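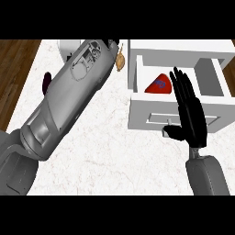
Lirnlow Community Garden
Minutes of the General Meeting, June 20, 2019

Meeting opened at 6 in the tool shed on Campbell Street, the rain having settled the question of whether to sit outside. Enough members attended to vote on things, and a few came for the lemon bars.

1. Minutes of the May meeting
Approved with one correction. The word "compost" in item 4 should read "compromise." Several members felt the original was closer to the mood.

2. Water
The bill for May came to $104, up from $90 the month before. The chair asked whether anyone had left a hose running. A long silence was observed. Members are reminded that the spigot by plot 13 has to be turned past the point where it feels closed. A new washer has been promised since last summer and was promised again.

3. The Zuter tiller
Still broken. The repair shop says the part is on order, in the same words it used in May. Motion to sell the tiller as is. Amended to "give away the tiller." Amended again to "see if anyone would take it." Carried.

4. Zucchini
Members with extra zucchini have been leaving it on other members' plots after dark. The owner of one plot reports receiving more than 13 in a week and does not like zucchini. Agreed that surplus goes in the crate by the gate, marked FREE. A proposal to set a limit on zucchini plants per household was discussed with some heat and tabled until fall, when it will be too late to matter.

5. Fence along the alley
Two quotes are in. Astik Fencing can start next month but wants half up front. The other outfit is cheaper and has not returned a call. Motion to go with Astik carried, one opposed. The member opposed asked that the minutes show the rabbits will dig under it anyway. The minutes so show.

6. Plot 6
Unplanted since spring and now mostly thistle. The holder has been written to twice and replied once, to say the thistles are for the finches. The secretary will write a third time, with a copy of the garden rules and the part about weeds underlined.

7. Other business
The wheelbarrow with the good tire is missing. Whoever has it may bring it back without discussion.
The key to the seed cabinet has been found in the seed cabinet. A second key will be cut.
Somebody asked about goats. The answer is the same as last year.

Meeting adjourned when the lemon bars ran out. Remaining items carried over to the next meeting, including the scarecrow.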